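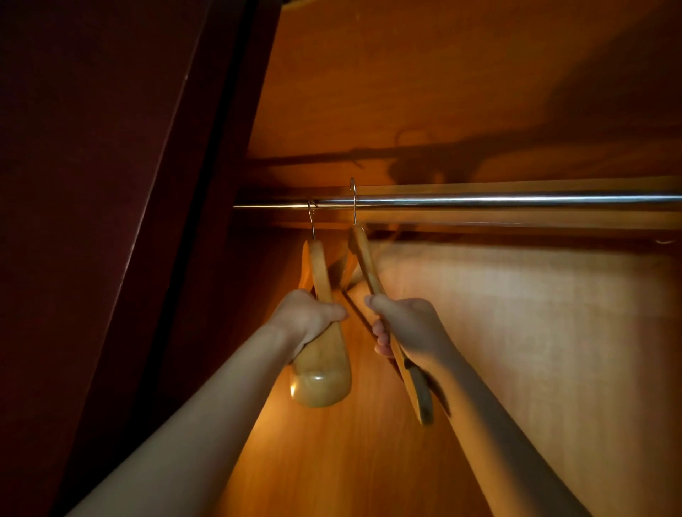
Item 1: wardrobe rail and wooden hangers.

Category: Room inspections / Checklists
2023-08-20
Posted by the Birkett housekeeping desk

Guest room wardrobe and floor check, with comments. Room 169, second floor. Previous check in March.

1. Hanging rail fixed at both ends
Pass. Chrome rail, round section. Pulled down firmly by hand at each end, no movement in the brackets. The Molero rails fitted on the first floor had grub screws that worked loose, so keep testing these the same way.

2. Hangers
Pass. Wooden, varnished, wire hooks. Run a thumb along both shoulders and round the tips for splinters. Try each hook for play where it goes into the wood. A hook that turns is fine, a hook that lifts is not. Take hangers off the rail to do this, as cracks near the hook are easy to miss while they are hanging.

3. Underside of top shelf
Pass with comment. No screw points coming through. Slight roughness along the back edge, to be sanded when the joiner is next in. Spare blankets only on this shelf, no irons or cases.

4. Wardrobe fixed to wall
Fail. Upper fixing present, lower one missing. Reported to Plornetti, job number 3000. Room can be let once the lower fixing is in and signed for.

5. Doors and hinges
Pass. Left door drops a little when fully open but does not catch.

6. Carpet
Pass. Check the aisle between the bed and the furniture on foot, slowly, heel and toe. A patterned carpet like this one hides a lifted seam or a small stain very well, and the part next to the bed is in shadow for most of the day. Torch used. No lifting found.

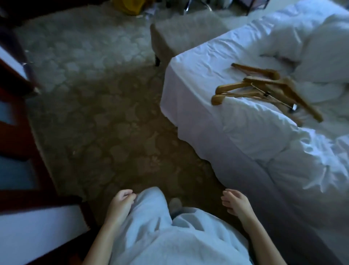

Hangers put down on the bed during the check must go back on the rail before the linen is changed. Two were found under a duvet in another room last year, and a guest sat on one. Wooden hangers on the floor are a trip hazard and go down as a fail, even if only there for a minute.

7. Bed frame and corners
Pass. Feet level, no sharp edges at shin height. Sheet corners to be tucked close at the foot end so that nothing trails into the aisle.

8. Sockets and lamp leads
Pass. Lead on the desk lamp re-routed behind the desk. Label from Trandirska in date.

9. Clear way to the door
Pass. Luggage rack folded and put away.

10. Window restrictor
Pass. Opens to 100 mm and stops. Key held at the desk – not to be left in the room.

Result: nine passes, one fail (item 4). Recheck item 4 only, then file this sheet with the March one. The sanding under item 3 can wait and does not hold up the room.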